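When a Robot Loses Its Way
A safety page for young readers from the Durby Learning Center

Before a home robot is allowed to drive through a real house, it practices in a pretend one. The pretend house is made by a computer. It has floors, walls and furniture, and the robot can bump into them without hurting anyone.

The Vistano helper robot was given 276 practice trips in a pretend house. Its job was to travel past a long, low bench and stop before touching anything. On most trips it did well. On 8 trips it did not stop in time.
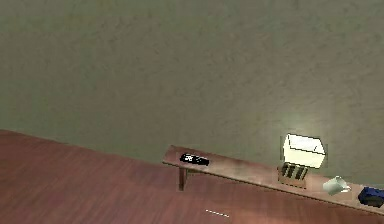

Woscombe asked whether a shiny floor could fool the robot, the way a puddle can look like a hole. The engineers had wondered the same thing. They tested it, and the answer was yes.

A robot uses cameras and sensors to work out how far away things are. A shiny floor bounces light back, much as a mirror does. The Vistano robot sometimes mistook a bright patch on the floor for something farther away. It then believed it had more room than it really had, and it kept rolling.

This kind of mistake is called a sensing fault. The motors were not broken, and the wheels did as they were told. The robot was simply given the wrong distance. 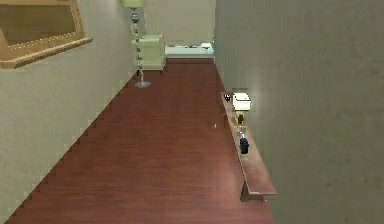

The engineers made two changes. First, the robot must now check each distance twice, using two different sensors. If the answers do not match, it slows down and stops. Second, it must leave a gap of 200 millimeters between itself and any furniture – a little more than the length of a new pencil.

The robot then made 1,850 more practice trips with the new rules. It touched nothing on any of them.

Staying safe near a robot

Keep your hands and feet away from its wheels.
Do not stand in its path to see if it will stop.
If it bumps into something, move back and tell an adult.
Learn where the red stop button is – and leave it clear.

Page last checked April 9, 2018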